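Kudine Tables – Frequently Asked Questions

How long does it take to receive my table?
Usually 4 weeks after we confirm the order. In July the workshop closes for two weeks, so orders from that period take longer. You will get an email from Sylvie Carrier when your table is ready to leave.

Do you deliver everywhere?
We deliver with our own van up to 129 kilometers from Ivport. For longer distances we use a transport company, and the price depends on your address. Please write to us before you order.

Can I choose the size?
Yes. The length can be changed for every model. The width can be changed too, but then we must make a new drawing and there is a small charge for it.

Which finish should I take, oil or varnish?
Both are good. Oil is easier to repair at home – you sand a little, you put new oil, and it is done. Varnish asks for less care during the year, but a deep scratch is more difficult to hide. 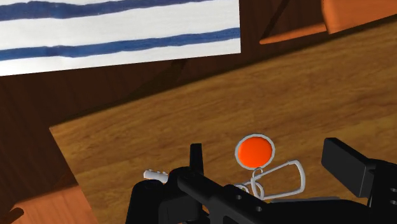 If you still hesitate, ask for the sample box. It has small pieces with each finish, and you may keep it for two weeks.

How do I clean the table?
Use a soft cloth with a little water and mild soap, then dry it immediately. Please do not use steam or strong kitchen products.

A white ring appeared under a cup. Is it serious?
In most cases no. Let it rest for one day. If it is still there, send a picture to Tanner Beaudoin in our repair service and he will tell you what to do.

Can I return a table made to my size?
Unfortunately we cannot take it back, except if there is a defect.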